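Swapped the Prornadeck fingers onto the arm on Wednesday and left the controller gains where Rekha had them. The task is still the nightstand: small dark objects, round tabletop, desk phone in the way.

Grip force is set to 12 N for both finger sets. The windowed fingers flex more than the old Fukach pair, and I prefer that on anything with a rounded body. The wrist camera is the weak point - exposure is too long for the speed we run, so I am dropping the approach speed before touching the lens. Two views from the head camera and one from the wrist.

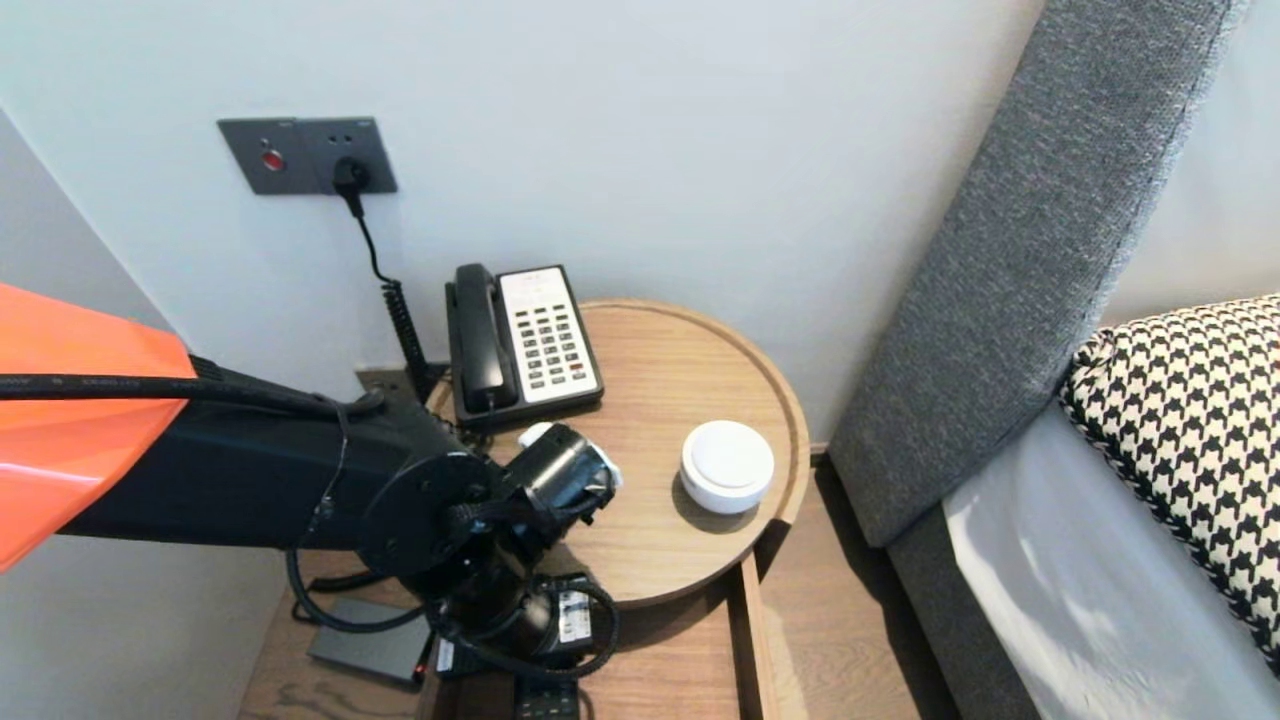
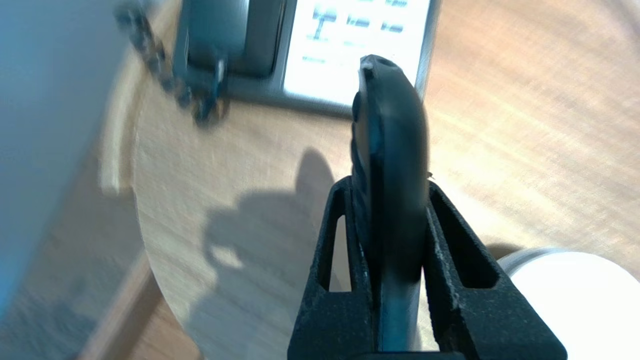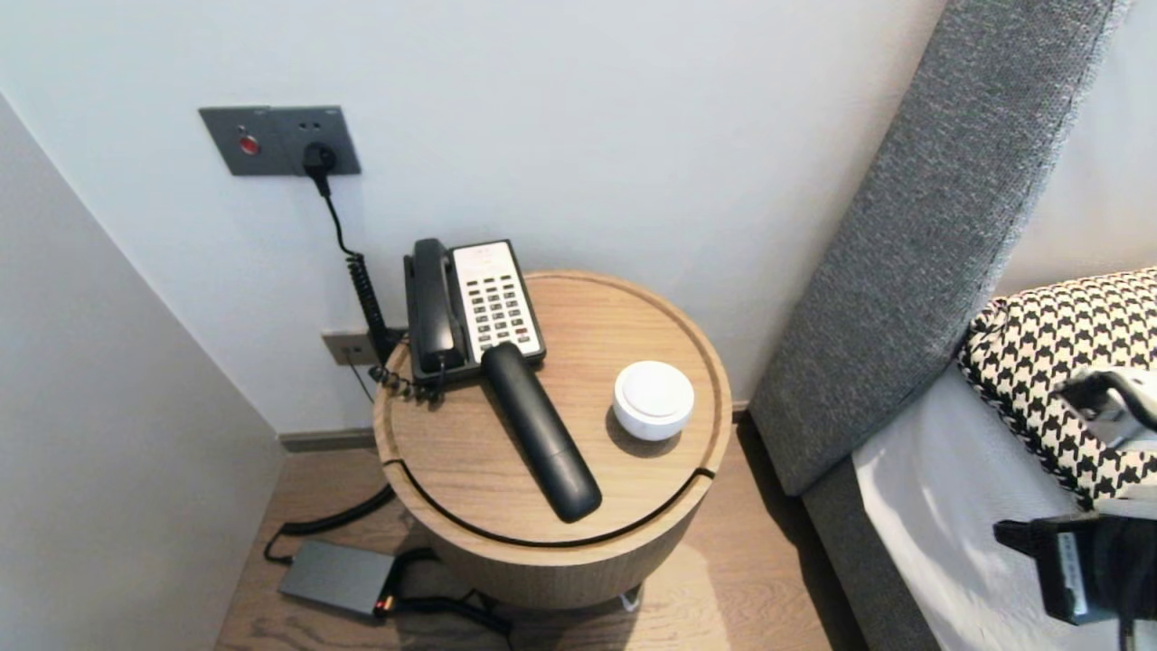

Nightstand setup. Wrist camera in the second shot, head camera in the other two.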